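# Sponsoring one child vs. giving to the general fund – what do you all do?

**marigoldporch**

Hi everyone, long-time reader and very occasional poster. My husband and I have been giving a little each month to a small charity called Grerine that runs a home and an after-school house for kids who've lost their parents or whose parents can't look after them just now. We give to the general fund, and I've always been happy with that. Then this spring they started offering one-to-one sponsorship, where you're matched with a particular child, you get a photo and two letters a year, and you pay $39 a month instead of whatever you like.

My heart says yes right away. I would love to know a child's name and pray for her and send her a birthday card. But my sister (who worked in a children's home for years, bless her) got quiet when I told her, and then said she wasn't sure it was good for the kids. So now I'm stuck and I'd love to hear from people who have done it either way. We have to tell them by Saturday if we want to be in the first group.

**old_tomato_stakes**

Do it! We have sponsored a boy through Bimida for going on nine years now and it's been one of the joys of our lives. His first letters were mostly drawings of trucks, and the last one was two full pages about wanting to study welding and a girl he doesn't think we know about. My wife keeps them all in a cookie tin. I know that general giving is important too, but I'll be plain with you, we would have drifted off years ago if it had just been a number on the bank statement. We kept going in the lean year because it was *him*.

**pjh_in_the_valley**

I'm glad it's gone so well for you, Tomato, and I don't want to take anything away from that cookie tin. But I do come down on the other side. I spent two summers helping at a camp for kids from several homes, and you could see which of them had sponsors and which didn't. Mail day was hard. One little fellow asked me every single week if there was something for him, and there wasn't, and I had to be the one to say so. I've given to general funds ever since.

I also think it puts a lot on a seven-year-old to write thank-you letters to a grown-up stranger so the lights stay on.

**old_tomato_stakes**

Well, that's a sad story and I believe it, but isn't that an argument for more sponsors? If every child had one there'd be no bad mail day.

**pjh_in_the_valley**

If every child had one, sure. In my experience it's the small cute ones who get picked and the teenagers who don't. I'd love to be wrong.

**kornel_b**

Good evening. My name is Kornél Bíró and I help on the office side of a family support program in Huvdale, so I've seen this from behind the desk. We are a different outfit from Grerine and I can't speak for them, but maybe I can tell you how we wrestled with it.

We used to do one-to-one matching. We had 282 children on the books at the busiest time and up to 14 letters going through one translator in a day, and every one had to be read both ways before it went out. It was slow, and yes, the older kids waited longest. Two years ago we changed to what we call house sponsorship. You are matched with a house, with its house parents and all the children in it, and the letters come from the house together. Some of the kids write a lot and some just sign their names, and either is fine.

We lost a few sponsors over it, and I understood why. Most stayed. I wouldn't tell anyone that one-to-one is wrong, though. I have met grown men who still carry a sponsor's letter in their wallet.

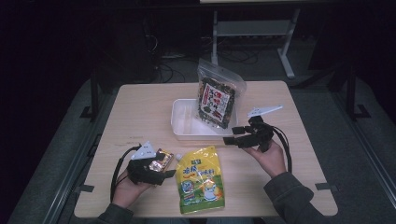 ## Questions worth sending before you sign up (pinned from the replies)

**kornel_b**

Marigold asked me by message what I would ask Grerine if I were in her shoes, and I said I'd put it out here for everybody.

- Does my money go to the one child, or is it pooled for the whole home? (Pooled is usually kinder, and most places will say so if you ask.)
- What happens for the children who don't have a sponsor at birthdays and Christmas?
- Can a child say no to having a sponsor, or to having a photo shared?
- If the child goes back to family, will you tell me, and does my gift stop?
- Who reads the letters before they're passed on?
- If I have to stop giving, how is that explained to the child?

A good charity won't mind any of these. If they're short-staffed it may take them a week to answer, so be patient with them.

**marigoldporch**

Kornél, thank you, this is so kind of you. I sent all six over on my lunch break. The one about going back to family hadn't crossed my mind at all and it made me tear up a bit, because of course that's what we should be hoping for.

**second_row_soprano**

Chiming in as somebody whose church does this as a group! Our Sunday school class sponsors through Vincze and we take turns writing – I have March and October. It takes the pressure off any one family, and when the Dawsons moved away our girl's letters didn't just stop coming. Might be worth asking if they allow groups. Our one rule is that we don't mail extra presents, only cards, after we found out that a big box had caused hurt feelings at the home. (It was my box. I still wince.)

**pjh_in_the_valley**

Soprano, I like that very much, and I'd have far less to grumble about if it were all done that way. The house plan too. I still won't sign up for a single child myself, but I can see that I was picturing the camp I knew, and it's been a good while.

**old_tomato_stakes**

And I'll own that I never once asked who else was getting mail over there. I'm going to write to Bimida about it tonight. Not giving up my boy though!

**marigoldporch**

Small update. A very nice lady at Grerine called me back this afternoon. The money is pooled, the kids are asked first, and the staff write birthday cards for anybody without a sponsor so each child has one to open. She didn't have a good answer on what they say to a child when a sponsor quits, and she told me so, and said she'd bring it up with the director. She also said they're having trouble finding people for the teenagers.

So we've asked for a teenager. My husband wants to know if a fifteen-year-old would be interested in hearing about bird feeders. I told him we'd start with hello.

**second_row_soprano**

Oh, I'm so pleased! Tell him to put in the bird feeders. Ours wrote back three questions about my neighbor's goats.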